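4.2 Shared table rules — two-arm cell, marker handling

Applies to all Moltix benches at Seltholm. Rev. Oct 28, 2019, replaces the March sheet. Read before you touch the enable switch.

1. E-stop within reach. Press it, check both arms drop out, reset. Every shift, no skipping.

2. Hands, sleeves, lanyards out past the front rail before enable. If you have to reach in — disable first. Pausing is not disabling.

3. Speed cap 20 percent for any new routine. Raise it only after 10 clean cycles, and write it in the log.

4. One arm owns the middle at a time. Other arm waits at its hold point. Exception: handovers, section 4.5.

5. Check cable conduit on both arms at full reach. Needs slack at the wrist, no rubbing on the rail. Replace missing zip ties before you run, not after.

NOTE: Wrist cameras get re-checked after any bump, even a light one. Calibration file is in the Cuvton folder, use the newest one.

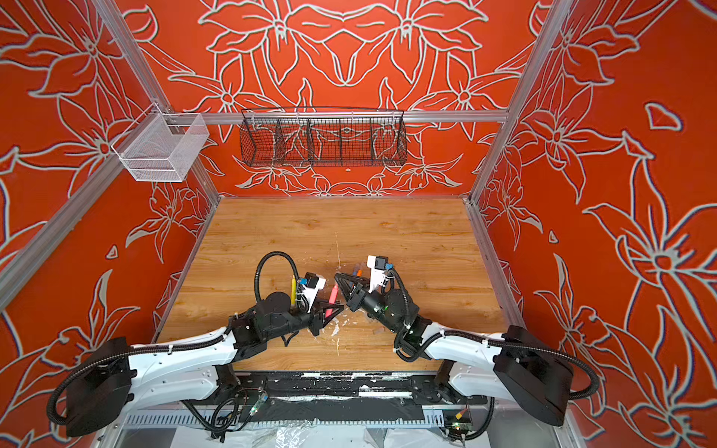
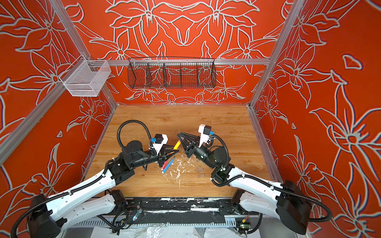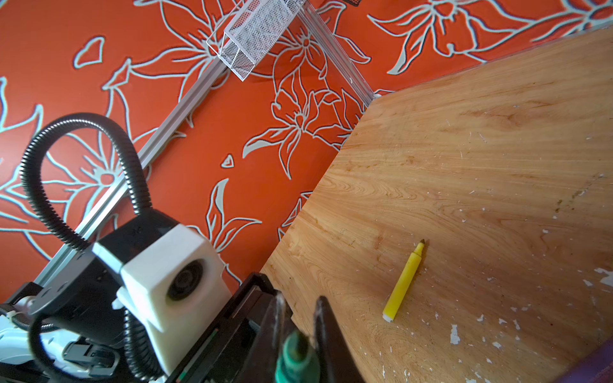

Fig. 4-2. Marker handling at the two-arm table.

6. Grippers close on the barrel, away from the tip. Grip force per the table in Appendix B. Dont guess.

7. Dropped marker: stop, disable, pick up by hand. No fishing for it with the other arm.

CAUTION: Gripper fingers can still pinch with the arm disabled. Wait for the pressure — sorry, torque — reading to go to zero.

8. End of run: open grippers over the table, park both arms, wait 90 seconds, then power off. Wipe the tabletop with a dry cloth only, no solvnet.

Faults: code 492 means the arms got too close. Do not clear it yourself. Call Žydrūnas Ozoliņš, or Agnese Ramanauskas if he's out.

Handovers continue in 4.5.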